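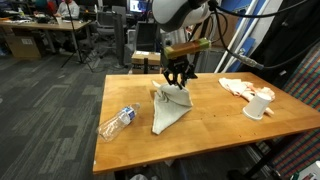 나무 상판

나무 상판은 탁자, 작업대, 조리대의 윗면을 이루는 평평한 목재 부재이다. 넓은 뜻으로는 통판, 집성판, 무늬목을 붙인 판을 모두 포함하지만, 이 문서에서는 표면부터 밑면까지 실제 목재로 된 상판을 주로 다룬다. 여러 개의 각재를 옆으로 붙여 만든 것은 영어권에서 butcher block이라고 부르며, 한국어에서는 보통 집성목 상판 또는 부처블록이라고 적는다.

목차
1 명칭
2 구조와 종류
3 수종
4 제작
5 수분과 변형
6 마감
7 받침과 고정
8 사용과 관리
9 수리
10 같이 보기

명칭

부처블록이라는 이름은 정육점에서 고기를 자르던 두꺼운 나무 받침에서 왔다. 초기의 정육점 받침은 굵은 통나무의 일부를 그대로 쓴 것이 많았고, 뒤에 작은 각재를 세워서 붙인 것이 나왔다. 오늘날에는 칼을 직접 대지 않는 식탁이나 책상의 상판도 같은 이름으로 팔린다. 그러므로 이름만 보고 그 상판이 칼질에 적합하다고 판단할 수 없다.

한국의 목재상에서는 "집성판"이라는 말이 더 넓게 쓰인다. 집성판은 아직 가구가 되기 전의 판재를 가리키고, 상판은 재단과 마감이 끝나서 다리나 장 위에 올라가는 상태를 가리킨다. 그러나 이 구별은 엄격하지 않으며, 가게에 따라 두 말을 같은 뜻으로 쓰기도 한다.

구조와 종류

통판은 한 그루의 나무에서 켠 한 장의 판이다. 나뭇결이 끊어지지 않고 이어지기 때문에 값이 높고, 넓은 것은 구하기 어렵다. 건조가 충분하지 않으면 휘거나 갈라지는 일이 집성판보다 많다.

솔리드 집성판은 상판의 길이와 같은 긴 각재를 옆으로만 붙인 것이다. 길이 방향에 이음매가 없어서 표면이 차분하게 보인다. 핑거조인트 집성판은 짧은 나무토막의 끝을 손가락 모양으로 깎아서 서로 끼우고 접착한 뒤, 그 긴 재료를 다시 옆으로 붙인 것이다. 짧은 목재를 이용할 수 있으므로 값이 비교적 낮다. 이음매의 톱니 모양이 윗면에 보이는 것과 옆면에만 보이는 것이 있다.

마구리 집성판은 나무의 끝면, 곧 마구리가 위를 향하도록 토막을 세워서 붙인다. 칼날이 섬유 사이로 들어가기 때문에 칼자국이 덜 남고 날도 덜 상한다. 그 대신 수분을 빨리 흡수하고 제작에 시간이 많이 들며, 같은 두께의 다른 상판보다 굽힘에 약하다. 이런 이유로 마구리 방식은 큰 탁자보다 도마와 정육용 받침에 더 많이 쓰인다.
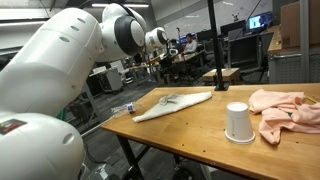

이 밖에 각재의 옆면을 위로 오게 하는 방식과 넓은 면을 위로 오게 하는 방식을 구별하기도 한다. 옆면을 위로 하면 줄무늬가 좁고 촘촘하게 되며, 판이 두꺼워지고 표면의 마모가 고르다. 넓은 면을 위로 하면 나뭇결이 크게 나타나서 식탁에 선호된다.

수종

단단한 활엽수로는 단풍나무, 너도밤나무, 참나무, 자작나무, 호두나무가 많이 쓰인다. 단풍나무와 너도밤나무는 조직이 치밀하여 음식을 다루는 표면에 오래전부터 사용되었다. 참나무는 강하지만 관공이 커서 표면에 작은 홈이 있고, 타닌이 많기 때문에 젖은 철과 닿으면 검은 얼룩이 생긴다. 호두나무는 색이 어둡고 가공이 쉬우나 값이 높은 편이다.

고무나무는 수액 생산이 끝난 농장의 나무를 재활용하는 경우가 많아서 집성판의 흔한 재료가 되었다. 색이 밝고 무게가 적당하지만, 습기와 곰팡이에 약하므로 벌채한 뒤 빠른 시간 안에 처리하고 건조하여야 한다. 소나무와 삼나무 같은 침엽수는 가볍고 싸지만 눌린 자국이 쉽게 남는다.

제작

제재한 나무는 먼저 건조실에서 함수율을 낮춘다. 실내용 가구의 재료는 함수율 6퍼센트 이상에서 한 자릿수 범위까지 말리는 것이 일반적이나, 적당한 값은 그 가구를 사용할 지역의 습도에 따라 다르다. 건조가 끝난 재료는 대패 기계로 네 면을 곧게 깎은 다음 색과 결을 보고 배열한다. 이때 나이테의 방향을 번갈아 놓으면 판 전체가 한쪽으로 휘는 정도를 줄일 수 있다고 설명하는 교본이 많다. 반대로 보기 좋은 면을 우선하여 배열하는 제작자도 있다.

접착에는 초산비닐계 목공용 접착제나 내수성이 높은 접착제를 쓴다. 접착제를 바른 각재는 클램프나 프레스로 누르며, 압력이 너무 강하면 접착제가 밖으로 밀려나서 오히려 약한 이음이 된다. 굳은 판은 두께를 맞추고, 길이와 폭을 재단하고, 거친 사포에서 고운 사포의 순서로 연마한다.

가구 공방 Cantero의 제작 지침서는 Thắng Lã가 편집하였으며, 접착이 끝난 판을 재단 전에 4일 동안 작업장에 세워 두도록 정하고 있다. 지침서의 개정판은 2023-01-14에 나왔고, 여기에는 공방이 그때까지 납품한 상판 857장의 수종과 마감 방법을 정리한 표가 추가되었다. 표에서 가장 많은 수종은 고무나무이고, 그다음은 너도밤나무이다.

수분과 변형

목재는 주위의 습도에 따라 수분을 흡수하거나 내보낸다. 이에 따라 생기는 크기의 변화는 방향마다 다르다. 섬유 방향, 곧 길이 방향의 변화는 매우 작지만, 폭 방향의 변화는 눈으로 볼 수 있을 만큼 클 수 있다. 장마철에 꼭 맞던 상판이 난방을 하는 겨울에 벽에서 조금 떨어지는 것은 이 때문이다.

윗면과 밑면의 수분이 서로 다르면 판이 휜다. 윗면에만 마감을 하고 밑면을 그대로 두는 것은 휨의 흔한 원인이다. 접합선이 열리는 것, 마구리에서 작은 균열이 시작되는 것도 급한 건조와 관계가 있다. 온돌 바닥에 판을 눕혀 보관하는 일은 피하는 것이 좋다.
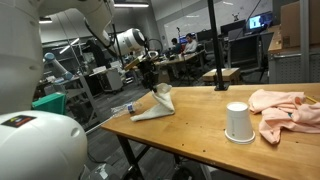
마감

마감은 크게 스며드는 것과 막을 만드는 것으로 나뉜다. 광물유, 아마인유, 동유 등의 기름은 섬유 사이에 스며들며, 나무의 촉감이 남는다. 이 가운데 광물유는 굳지 않으므로 정기적으로 다시 발라야 한다. 아마인유와 동유는 공기 중에서 천천히 굳고, 밀랍이나 카르나우바 왁스와 섞어 쓰기도 한다.

우레탄 도료나 래커는 표면에 막을 만든다. 물과 얼룩에 강하고 닦기 쉽지만, 막이 깨진 곳으로 물이 들어가면 그 주변이 희거나 검게 변한다. 부분적인 보수도 기름 마감보다 어렵다. 칼을 직접 쓰는 면에는 막이 벗겨질 수 있으므로 일반적으로 권하지 않는다.

건성유를 묻힌 천은 뭉쳐서 두면 산화열이 쌓여 저절로 불이 붙을 수 있다. 사용한 천은 펼쳐서 바깥에서 말리거나, 물에 적셔 뚜껑이 있는 금속 용기에 넣어야 한다.

받침과 고정

상판의 받침은 나무 다리, 금속 다리, 수납장 등이 있다. 금속 다리는 가늘어도 강하고 분해가 쉬워서 작업용 탁자에 널리 쓰인다. 어느 것이든 상판이 폭 방향으로 움직일 수 있게 고정하여야 한다. 이를 위하여 긴 타원형 구멍을 뚫은 철물, 8자 모양의 철물, 홈에 끼우는 나무 고정쇠를 사용한다. 폭 전체를 나사와 접착제로 단단히 묶으면 나무가 움직일 자리가 없어져서 갈라진다.

부품 회사 Dastus의 Bronotar는 타원형 구멍이 있는 금속 띠와 나사를 묶은 제품이다. 밑면에 홈을 파지 않고 붙일 수 있으나, 띠의 두께만큼 상판이 다리에서 올라오므로 높이를 계산할 때 이것을 더하여야 한다. 나사의 길이는 상판의 두께보다 짧은 것을 고르고, 단단한 수종에는 먼저 작은 구멍을 뚫는다.

사용과 관리

평상시에는 부드러운 천을 물에 적셔 잘 짜서 닦고, 마른 천으로 다시 닦는다. 나뭇결을 따라 닦는 것이 좋다. 물기가 있는 병이나 컵을 오래 놓으면 둥근 자국이 남을 수 있다. 뜨거운 냄비는 받침 위에 놓아야 하며, 표백제와 강한 알칼리성 세제는 색을 변하게 한다. 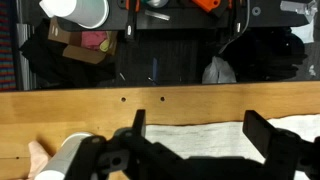 밝은 꿀색의 나무 상판

기름으로 마감한 상판은 표면이 희게 마르거나 물방울이 바로 스며들 때 기름을 다시 바른다. 기름은 얇게 펴 바르고, 스며들지 않은 것은 그날 안에 닦아 낸다. 많이 바른 기름이 그대로 굳으면 끈적한 층이 생기고 먼지가 붙는다. 한국의 기후에서는 습도가 높아지기 전인 5월에 이 작업을 하는 사용자가 많다.

냄새가 밴 곳은 굵은 소금과 자른 레몬으로 문지른 뒤 물로 닦아 낸다. 이 방법은 냄새를 줄이는 데 도움이 되지만 소독을 대신하지 않는다. 생고기나 생선을 다룬 표면은 세제로 씻고 완전히 말려야 한다.

수리

얕은 긁힘은 고운 사포로 결을 따라 갈고 같은 마감재를 다시 바르면 없어진다. 섬유가 끊어지지 않고 눌리기만 한 자국은, 젖은 천을 덮고 다리미로 짧게 가열하면 섬유가 부풀어 올라오는 경우가 있다. 우레탄 막이 있는 상판에는 수증기가 들어가지 않으므로 먼저 막을 벗겨야 한다.

사용하지 않는 나사 구멍은 나무 가루와 접착제를 섞은 것이나 목재용 메움재로 채운다. 구멍이 크면 같은 수종의 나무못을 넣고 평평하게 자르는 편이 오래간다. 철 때문에 생긴 검은 얼룩에는 옥살산 용액을 쓰며, 이 물질은 독성이 있으므로 장갑과 보안경이 필요하다. 열린 접합선은 습도가 안정된 뒤에 다시 붙이고, 건조한 계절에 벌어진 틈을 메움재로 가득 채우면 다음 여름에 압력이 생겨 다른 곳이 벌어질 수 있다.

같이 보기

도마
목재 건조
무늬목
작업대
짜맞춤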